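# Replanning at the sink: notes from a conversation with Manju Bansal

Manju Bansal maintains the motion layer at Skesisov, a package called Skalico that sits between a learned policy and the servo drivers on small tabletop arms. We spoke on a Wednesday, mostly about timing.

The policy used by her group emits short sequences of joint targets. Skalico receives them, checks them against limits and a coarse collision model, and resamples them to the servo rate. "The policy doesn't know what a servo is," Bansal said. "It gives you a list of positions and an opinion about when they should happen. Half my code is about not trusting the second part."

The first version executed each sequence to the end and then asked for another. The arm paused at every boundary, and in the logs the pauses showed up as flat steps in the velocity trace. Version two requests the next sequence while the current one is still running and blends the overlap. The budget for one inference call is 70 milliseconds. If the call takes longer, the controller holds the last commanded velocity for one cycle, then ramps to zero.

"People ask why we don't extrapolate further," she said. "We tried. Over a counter it was fine. Inside a basin you have walls on four sides, and an extrapolated wrist goes into one of them."

Most of the tuning has been done on a toy kitchen. Its collision model is a set of boxes written by hand in a YAML file, and Bansal defends the format. A mesh from a scan was more accurate but took too long to query, and no one could edit it in a text editor. The sink is the exception. It is stored as five thin boxes, with a clearance value that can be changed per task.

Perception runs in a separate process called Samonte. It publishes object poses with a timestamp and a confidence, and Skalico drops anything older than 200 milliseconds. That rule caused the longest bug hunt of the spring. The two processes used different clocks, and after several hours of uptime the planner was throwing away good poses. "Nothing crashed. The arm just got more cautious through the afternoon," Bansal said. "We blamed the lighting for a week."

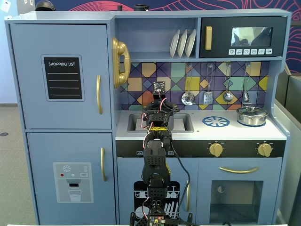
*The arm at the toy kitchen, gripper over the sink basin.*

The regression suite now replays 1,458 recorded sequences without hardware on every merge. Of those, 162 are tagged as sink approaches, and a merge is blocked if any of them violates clearance. Replay does not catch everything. Cable drag and gear backlash are absent from it, so a release candidate also gets a session on the real arm with the speed limit lowered.

I asked about Gralteck, the visualizer that ships in the same repository. Bansal described it as a log reader with a 3D window attached. It draws the commanded path and the measured path in two colors and lets the user scrub through time. She would like to remove the live mode — it shares a thread with the logger and has delayed writes more than once — but the operators use it every day.

The July release will move limit checking ahead of blending. At present two valid sequences can be blended into a path that exceeds a joint acceleration limit, and the check that follows clips it. "Clipping is legal and it looks terrible," she said. "You get a corner in the trace. I'd sooner reject the blend and slow down."

The clearance value for the sink will stay in the YAML file.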